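House Rules for a Kitchen Robot

When I first asked Lurdes Seixas what the rules were in her test kitchen, she laughed and slid a binder across the counter at me. It had 20 pages in it, and she was a little embarrassed by that, because the one she started with in March had more than 800 lines and not a soul on her team could get through it without a second cup of coffee.

The rules that survived are the ones people really use, and I have to say I found them rather charming (I am the kind of person who reads the manual for a new blender). Nothing gets moved while the arm is moving. One person holds the stop button and does no other job, not even answering the phone. And the counter stays the way a family would leave it, clutter and all, so that whatever the arm learns to do, it learns among real things.
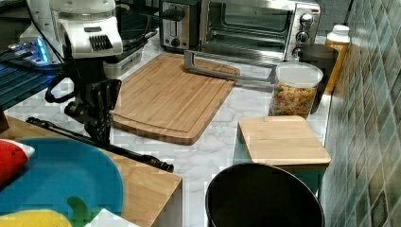 That last one took the most arguing. Justinas Adomaitis, who came over from factory work at Zarnden, wanted everything taped off and squared up, the way he'd always had it, and he and Lurdes went back and forth for weeks! They settled on a compromise I rather like: the mess can stay, but sharp knives and open flames are out, and any change to the layout goes in the log before the power comes on.

The log is a plain spiral notebook. Justinas let me leaf through it while we waited for lunch, and the newest entry, in his very tidy handwriting, asked whoever had borrowed the good marker to please bring it back.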